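Subject: Re: [feltdale-swap] What to pack for the Bragança parcels?
From: Laurinda Falcão
To: the Feltdale letter-swap list

Vilen wrote:
> Hello all, I've joined the swap this year with my daughter and we've
> been matched with a family near Bragança. Very pleased, but we have
> no idea what people normally send. Is there a weight limit? Do the
> letters have to be in Portuguese? And is it all right to put in
> something home-made? Sorry if this has been asked before.

Dear Vilen, and everyone else who is new,

Please don't apologise, it gets asked every December and I rather enjoy answering it. I grew up in a village not far from Bragança, so the parcels going that way are close to my heart, and I have been sending one myself for longer than I care to work out.

I'll take your questions in my own order, if you don't mind.

1. The letter
Write this first, before you buy a single thing. The parcels that people remember are the ones with a proper long letter in them, and by long I mean three sides or so, with what you had for tea and what the dog did. English is fine. Most of the children are learning it at school and the grandparents like to have it read out to them – mine certainly did. If you can manage a "Querida família" at the top, so much the better, but nobody will mark your spelling.

2. Something for the children
Small and useful does very well. Pencils, rubbers, a notebook with squared paper, stickers. I like to put the little bits in a zipped case so they don't rattle about and end up in the corners of the box, and then the case is a present too.
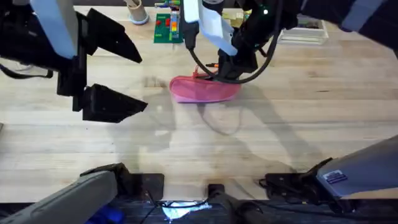 3. Something from where you live
Tea, a tea towel, a jar of something if you are brave about jars. (Wrap it twice. I once lost a whole letter to damson jam and had to write it out again.) A local map folded small is lovely, with a cross where your house is. Our match family kept theirs on the kitchen wall for years.

4. Home-made things
Yes, please! Knitting travels beautifully. Biscuits less so, unless they are the hard sort. Do leave out anything with fresh butter or cream, and check the customs rules on food before you bake, as they do change and I would hate for you to lose a whole tin of shortbread.

5. Weight
We ask everyone to stay under 3 kilos with the box included. My last one came to 842 grams on the kitchen scales before the letter went in, and I thought it looked very generous, so you really don't need to fill it to the brim. A pencil case weighs next to nothing and squashes down the side of a box when everything else is in.
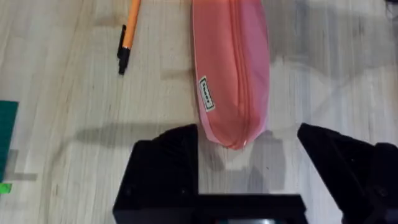 6. Posting
Fill in the customs form slowly and in capitals. Write what each thing is in plain words, "children's pencils" and so on, and put a value on it. Put the address inside the box as well as outside, in case the label comes off. Dastar has the full list of addresses and will send you yours if it hasn't arrived – have a look in your junk folder first, though, as that is where mine was.

There are 40 households on the list now, which makes me very happy. Do tell your daughter that the family will almost certainly write back, but that it may take a good few weeks, and that waiting for the post is a large part of the fun.

If you get stuck on any of the Portuguese, send it to me off-list and I'll gladly look it over with a cup of coffee.

With warm wishes,
Laurinda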